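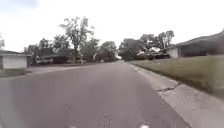 Setting Up Your Movie Night Projector, Part 2: Picture and Sound

By now you should have the Rarberg on its stand and plugged in. I do this part with a fantasy movie I know by heart, the one with the talking wolves, and I skip straight to chapter 14 (dark cave, then bright snow – perfect for testing!).

1. Press Menu, then Picture, and pick Cinema. The factory setting is Vivid, and it makes every superhero cape look like a traffic cone.

2. Set Color Temp to 3000 if you like old monster movies warm and golden. I leave mine at 4000 for anything newer.

3. Play the cave part and raise Brightness until you can just make out the wolf's ears. Stop there.

4. Turn on the Clanard soundbar and choose Input 2. Voices should come from the middle of the screen. If they don't, swap the two speaker leads.

Note: Hubert Wyss wrote in to say his Šimko player drops the subtitles after a pause. Press Sub twice and they come back. Thanks, Hubert!

Caution: Keep the volume under 87 with the bass boost on. I went past it during a dragon fight and the left speaker has buzzed ever since.

Caution: Let the fan stop by itself before you pull the plug.

5. Go to Save, choose Slot 1 and press OK twice. The trailers and extras use the same slot, so you only have to do this once.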